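Budville Automation Forum: Rules and Good Practice
7 replies, 2 shares

ycrabtree
Members are asked to clear the tray fully between runs. Mixed items should be recorded before the arm is enabled.

Tak74
I disagree. Clause 7 requires a record per shift, and a full clearance each run is excessive.

ycrabtree
The clause sets a minimum. Soft cloths and crushed cans grip very differently.
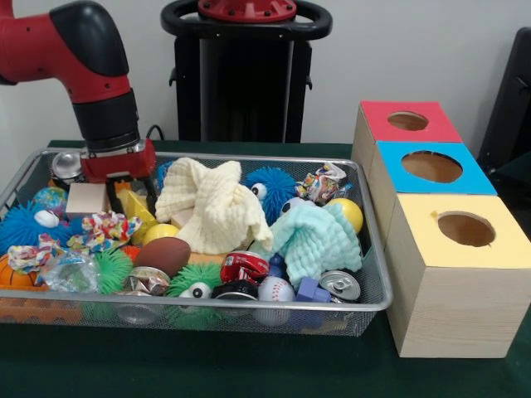

Our site will keep to one record per run until the wording is revised.

Tak74
Noted. I shall raise it on Wednesday.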